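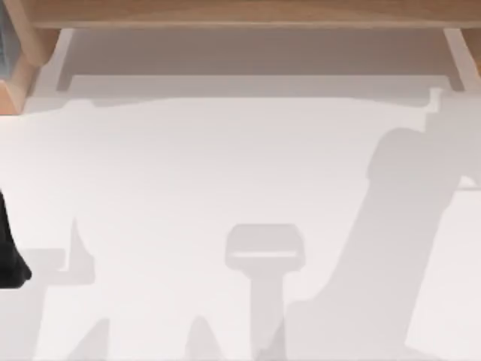
Wooden frame over a white surface, with shadows.

Picture framing by post: frequently asked questions

Last updated 2021-04-19

How do I order a frame?
Measure your picture, choose a moulding and enter both sizes in the order form. Measure the paper, including any white border you want to keep. Give sizes in millimetres, width first.

Do I need to send you my picture?
No. Most customers fit the picture at home. If you would like us to mount it for you, choose "full fitting" and we will email a packing sheet.

What is the largest frame you make?
We can cut any size as long as the width and height added together come to no more than 4,000 mm. Anything with a side longer than 1,069 mm goes by pallet courier and takes longer to arrive.

Which mouldings do you stock?
There are three ranges. Wuvora is a flat, narrow profile. Urkton is deeper and suits canvases and box frames. Gononlow has a sloped face and is sold in oak, ash and painted finishes. Sample corners cost 88p each and you may keep them.

What happened to the Giáp range?
The lacquered Giáp mouldings were discontinued in April. We still have short lengths for repairs, so get in touch with the frame size before ordering a replacement side.

Glass or acrylic?
Glass is harder to scratch and costs less. Acrylic is lighter and we use it for all pallet orders. Do not clean acrylic with window spray. Use a damp microfibre cloth.

My picture is slightly bigger than a standard frame. Should I trim it?
Please don't trim an original or a signed print. Order a made-to-measure frame. The frame lip covers 5 mm on each side, so leave room if there is writing close to the edge.

Can I hang a frame in a bathroom?
We don't advise it. Damp gets behind the backing board and the paper will ripple. Our guarantee does not cover frames kept in bathrooms.

How long does delivery take?
Standard orders leave the workshop within 19 days. Full fitting adds a week from the day your picture reaches us.

Can I return a made-to-measure frame?
Only if it is faulty or we have cut it to the wrong size. Ready-made frames can be returned unused within 30 days. You pay the return postage.

The corner has opened up. Can it be repaired?
Usually, yes. Send us a photo of the front and back of the joint. Please don't glue it first, as old glue has to be scraped out before we can pin the corner again.

Do you sell hanging fittings separately?
Yes, D-rings, cord and wall hooks are on the accessories page. Every frame comes with two D-rings already fitted.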